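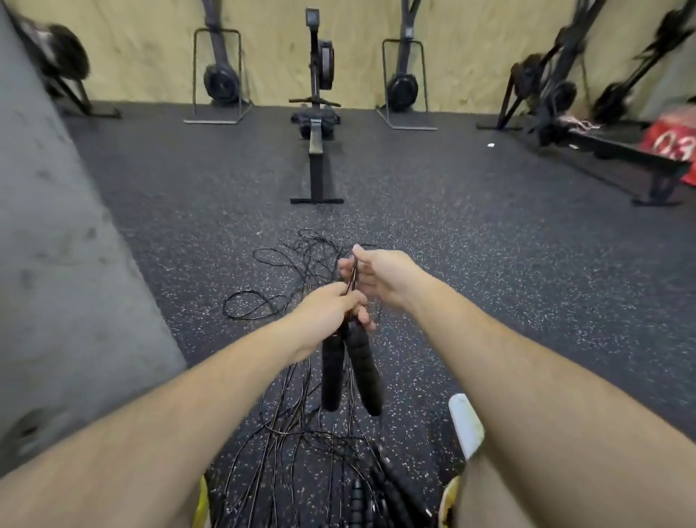
Section 4: Setting up the jump counter

Okay, you've got the Vokadine app on your phone and you've made an account (if not, go back to Section 2, I'll wait). Now we get to the part I like best, which is getting the counter to count your jumps and leave everything else alone. Mine took two tries. The second try was fine, and most of what follows is stuff I wish I'd known on the first one.

Before you start, put in the battery and charge your phone to at least halfway. Setup keeps the screen on the whole time and it eats power!

Pairing the counter

1. Turn on Bluetooth on your phone. Leave the phone's own Bluetooth menu alone after that. If you pair from there, the app won't find the counter and you'll have to tell the phone to forget it.

2. Clip the counter to your waistband, a little to one side of your belly button, with the button facing out.

3. Hold the button down until the light blinks blue, then let go.

4. In the app, tap Devices, then Add, then Morin Clip. You'll also see Morin Band on the list — that's the wrist model, and it has its own guide.

5. Wait for the light to turn solid green. My old phone was slow at this and my new one does it almost right away.

Note: If the light blinks red, the battery is low or it's in upside down. The plus side goes up, toward the lid. I've put it in wrong more times than I'd like to admit.

Teaching it your jump

6. Tap Calibrate and pick your jump style. Start with Basic Bounce even if you can do fancier things, and add the others later from the same menu.

7. Stand still until you hear the beep. Really still, no shaking out your arms.

8. Jump 100 times at your normal pace. You don't have to do it all in one go (phew). If you trip, stop, get set and carry on from where you were. The clip ignores pauses shorter than a minute.

9. When the app asks how many you did, type in your own number, even if it came out a few over or under. It uses your number to fix its own.

Caution: Check the space over your head as well as the floor. Ceiling fans and low lights are easy to forget when you're looking at a phone. Wear shoes, and skip calibration if your knees or ankles are already sore.

Setting a daily goal

10. Go to Goals and slide the bar. It comes set at 500, and I'd leave it there for the first couple of weeks. I cranked mine way up on day one and could barely get down the stairs the next morning.

11. Pick a reminder time. Mine goes off at 7 a.m. and I ignore it until lunch, but I do like having it.

My best day so far is 2,791, back in November, and the day after that I managed 1,517 and called it good. Both numbers are still on my History page, so you can see it keeps old totals even after a battery change.

If you use Kollitz to track your workouts

12. Open Settings, tap Sharing and switch on Kollitz. Log in when it asks.

13. Choose Daily Total. The Every Session option sends a separate entry each time you stop for water, and your feed gets messy fast.

Note: Sharing only works going forward. Older jumps stay in Vokadine.

The Bendier wall display has its own setup, with a different cable and a longer list of settings, so go on to Section 5 if you bought one.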